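Minutes of the Kitchen and Catering Sub-group, Fivville Village Hall
9/27/23, Bloxham Room

Chair: Tineke Coppens
Minutes: Secretary
Apologies: Javstead Players

**1. Minutes of the last meeting**

Agreed and signed. One correction: the hall dates from 1921, and the earlier figure in item 6 is to be struck out.

**2. Matters arising**

2.1 The stopcock under the back stairs has been labelled.

2.2 The second set of keys is still with the Javstead Players. Secretary to write again.

**3. Hot water and drainage**

3.1 The Lavirer heater was serviced. The engineer found scale on the element and a worn pressure valve. The valve was replaced under the service contract; descaling is charged separately at £233.

3.2 The meeting discussed whether to keep the heater on its present timer. Evening hirers report lukewarm water after eight. Agreed to move the second heating period forward by one hour and look at the meter again in January.

3.3 The waste pipe from the left-hand sink drains slowly. The fall on the pipe is too shallow over the last section – the plumber has been asked to quote for re-hanging it.

**4. Washing-up**

4.1 The draft procedure for hirers was read through. Washing and rinsing are to be done in separate containers, and rinse water changed when it clouds. Wording agreed with one change: "detergent" for "soap" throughout.
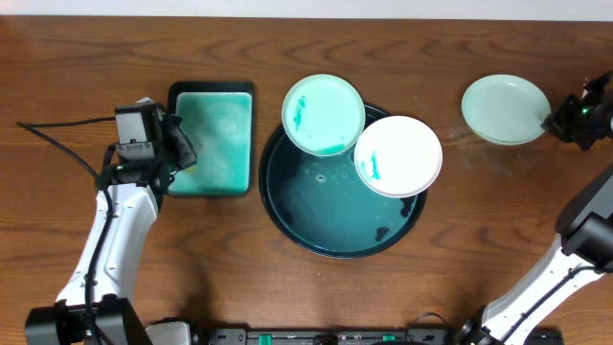

*Fig. 1. Tray of green liquid, basin and plates on the table.*

4.2 Plates are to be scraped before washing. Food waste goes in the lidded bin by the back door, not down the sink.

4.3 Sponges to be replaced at the start of each month and charged to consumables. The chair asked that scouring pads be kept away from the glazed serving dishes, two of which are now badly marked.

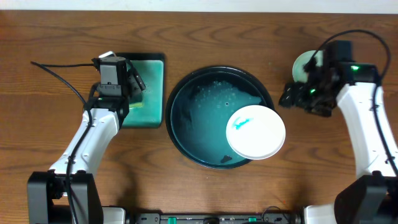
*Fig. 2. Basin of water, teal sponge pad and white plate.*

4.4 Tea towels: the laundry service has raised its minimum order. Hirers to bring their own from January. The booking form will be altered to say so.

**5. Tables and worktops**

5.1 Three folding tables have loose hinges and have been taken out of use. Repair is preferred to replacement if parts can be had.

5.2 Wooden surfaces are to be wiped down with a damp cloth and dried straight away. Bleach is not to be used on them.

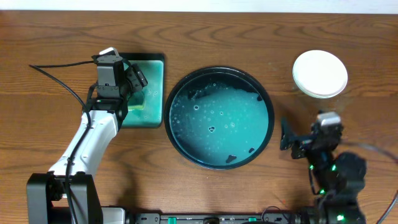

*Fig. 3. Wooden tabletop, wavy grain.*

5.3 A quote for sanding and re-oiling the Bloxham Room tables was tabled. Deferred until the hinge repairs are priced.

**6. Finance**

6.1 The kitchen budget for the year is £4000. Spending and commitments to date come to £3311, with the descaling included.

6.2 The plumber's work under 3.3 is not yet in these figures. If the quote is more than the balance, the chair will ask the main meeting for a transfer from repairs.

**7. Any other business**

7.1 The extractor fan is noisy on its lower setting. To be looked at when the electrician is next on site.

7.2 The notice about nut allergies has come off the hatch again and needs screwing on.

**Actions**

| Item | Action | By |
|---|---|---|
| 2.2 | Write to Javstead Players about keys | Secretary |
| 3.2 | Reset heater timer | T. Coppens |
| 3.3 | Chase plumber's quote | T. Coppens |
| 4.4 | Amend booking form | Secretary |
| 5.1 | Price hinge parts | Secretary |

Next meeting to be fixed by email once the plumber has replied.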